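## 4. Preparing a Guest Performer Record in Biltska

This section applies to event offices that use Biltska to book singers, bands and presenters for private celebrations, award evenings and premieres. It assumes that the account has already been activated as described in Section 3.

**Before you begin**, have the signed offer letter and the name of the performer's representative at hand. Records opened without a representative are deleted after 14 days.

1. Sign in and select **Performers**, then **New Record**.
2. Enter the stage name exactly as it appears in the offer letter. The legal name is entered separately under **Contract Party**.
3. Select the type of occasion. For weddings and anniversaries, choose **Private — Closed List**. The record is then hidden from the press calendar.
4. Enter the expected number of guests. Events with more than 500 guests require a second approver before the record can be saved.
5. Upload the rider. Files from Jacobs scheduling software may be imported without conversion.
6. Select **Save as Draft**.

**Note:** A draft does not reserve the date. The date is held only when the status changes to **Offer Sent**.

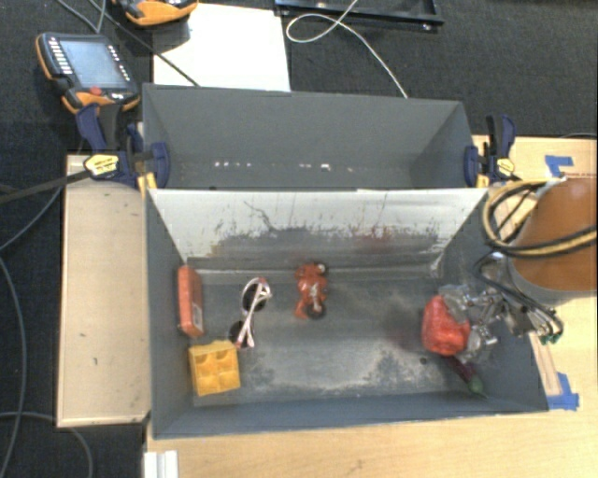

*Figure 4-1. Two gray bins with a divider wall between them; items are in the front bin.*

### 4.1 Setting the Announcement Hold

The announcement hold prevents the performer's name from appearing in guest messages, printed programs and the public feed until both parties have agreed to its release.

1. Open the draft and select **Publicity**.
2. Set **Hold** to **On**. A gray bar appears across the top of the record.
3. Enter the names of the staff members who may view the record. In the sample account supplied with the software, these are Eino Sjöberg (bookings) and Ona Grīnberga (press).
4. Enter the release date and time in the time zone of the venue.
5. Select **Confirm Hold**.

**Caution:** Changing the stage name while a hold is active cancels the hold. Set it again before closing the record.

If the performer's office uses Vatix for its own press releases, the hold must also be entered there. The two systems do not exchange hold dates.

### 4.2 Messages During Set-Up

**Code 14 — Representative not confirmed.** Resend the confirmation request from the **Contacts** tab.

**Code 51 — Venue conflict.** Another performer is listed for the same room and hour. Contact the venue before continuing. Users of the Skosstead venue directory should refresh the directory first.

Section last revised 21/04/2019. Fee schedules and deposits are covered in Section 5.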